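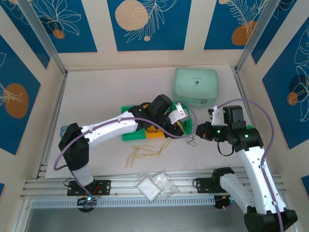

About us

Skergate is a small research group working on two-arm manipulation. We study how robots can learn to handle thin, soft things: string, cord, thread, loops of elastic. We publish our methods, share our training code with partner labs, and run a short visitor program in July.

Where we started

The group was set up by Cinzia Testa and Gerardo Greco, who had worked together at Wundex on cable routing for small appliances. Most of that work came down to holding a cable in the right place while something else was done to it. One arm was never quite enough. They left with a plan to study the two-arm version of the problem on a plain tabletop, with cheap everyday items, and to see how far they could get without special fixtures.

Rebecca Sala joined in the first year to build the control software. Polyxeni Zacharopoulos came from a textile testing lab and leads our work on materials. Ornella Donati runs partnerships and is the person to write to if you would like to visit.

What we work on

A rigid part has a position and an angle, and once you know those you know most of what you need. String is different. Its shape changes every time it is touched, it crosses over itself, and two tangles that look alike can behave in different ways when you pull on them. Writing rules for this by hand takes a long time and the rules tend to break on the next piece of string.

Our approach is to learn from demonstrations. A person guides the two arms through a task, and the motion and camera views are recorded together. A policy is then trained to predict the next short stretch of motion from what the cameras see. This much is common practice in the field, and we did not invent it.

Our own contribution is a method we call Dristley. In Dristley, each demonstration is split at the moments when the job passes from one arm to the other. One arm holds while the other moves, then they swap. We label those handovers and train the policy to predict them along with the motion, so that at each step it has a view on which arm should be holding still. In our early tests the most common failure was both arms moving at once and dragging the string off the work area. Training on handovers was aimed at that failure and it remains the main thing we measure.

What we have found

Our main result so far comes from a string-separation task. The starting point is a loose tangle, and the goal is to free one strand and lay it apart from the others. We trained on 200 demonstrations and tested on 40 new tangles. With handover labels, the policy freed a strand in 38 of the 40 trials, a success rate of 95 percent. The same policy trained without the labels did clearly worse, and most of its misses were of the both-arms-moving kind described above.

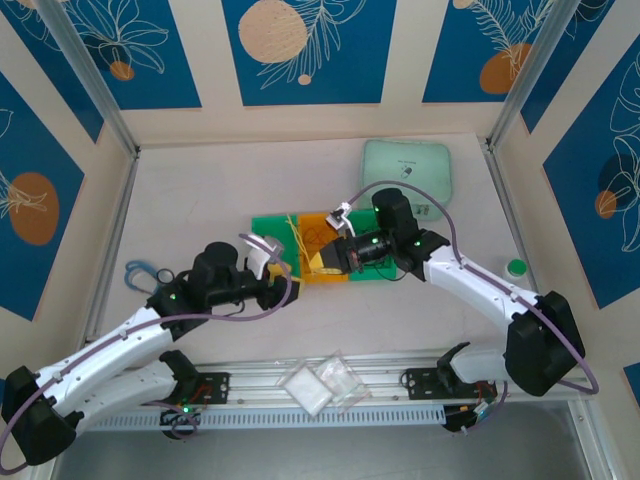 There are limits. The result holds for string of the thickness and stiffness we trained on. Very limp thread still gives us trouble, and so does anything shiny. We have not tested the method outside our own enclosure, and we would not claim that the number carries over to a different setup. Both failed trials were cases where the strand slipped as it was being lifted, and the policy went on as if it were still held. Rebecca is working on a slip check that should catch this.

How we work

Tasks are chosen by the whole group and written up on one page before anyone records a demonstration. The page says what counts as success, what counts as failure, and how many trials will be run. We do not change it once testing has begun. If a task turns out to be badly defined, we throw out the trials and start again with a new page. This has happened twice.

We report failures with the same detail as successes. Every paper we release comes with the full set of test recordings, including the bad ones, and a short note on each failed trial — what the arms did, where the string went, and our best guess at the cause.

The backgrounds in our workspace are changed between rounds of recording. Patterned panels are part of the rotation, and we use them to check that a policy is following the string and the grippers and has not come to depend on a plain wall.

We keep the objects ordinary. Cases, bottles, scissors, bags and trays all come from regular stores.

Partners and current projects

Our longest-running partner is Phan, which makes packing equipment and wants to know whether learned policies can deal with tie cords on soft goods. That project is in its second year. We are also starting a study of knot loosening, led by Polyxeni, which will use the same arms and the same handover labels on a harder set of starting shapes.

Visiting and joining

The July visitor program takes 2 people at a time. Visitors record their own demonstrations, train a policy and run a full set of trials before they leave. No robotics background is needed, but you should be comfortable reading and changing code. To apply, send Ornella a short note on the task you would like to try and why you think it needs two arms.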